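Varden releases open plans for low-cost bench centrifuge

Jemarbridge – Varden has released the full plans for the Taltetent, a small bench centrifuge that schools, community labs and field stations can build from common parts. The files cover the rotor, housing, motor driver and control software, and are free to download, change and share.

The Taltetent spins up to 13 sample tubes at once, including a marked position for a balance tube. Its parts cost nearly 66 dollars when bought singly, before postage and printing filament. The rotor and housing can be made on a standard 3D printer, and the circuit board can be soldered by hand with a basic iron.

Work on the design began in April at Varden's workshop in Jemarbridge. It went through seven rotor versions before the team settled on the current shape, which has thicker walls between the tube wells and a wider hub. Earlier rotors showed fine cracks near the hub after long runs. The plans include notes on each version so that builders can see what was changed.

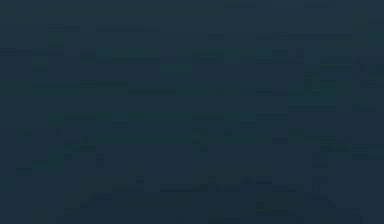
Computer-rendered view, dark blue with faint green patches.

The motor driver was developed with Tsuji, which also wrote the control software. Users set the speed and run time with a single dial. The lid switch cuts power to the motor if the lid is opened, and a vibration sensor stops the run if the load is out of balance.

Three labs have built their own units from the draft plans. Their feedback led to a clearer wiring diagram, a longer power cable and a change in the colour of the status light, which was hard to read in bright rooms. One lab also asked for a battery option – this is not part of the current release, but the board has a spare connector for it.

Varden reminds builders that a centrifuge stores a good deal of energy at full speed. Rotors should be printed with the settings given in the build guide, checked before each use and replaced if there is any sign of wear. The Taltetent is meant for teaching and general lab work and is not approved for medical testing.

The build guide, parts list and source files are available from Varden's website. Printed copies of the guide can be picked up at the Jemarbridge workshop.

ENDS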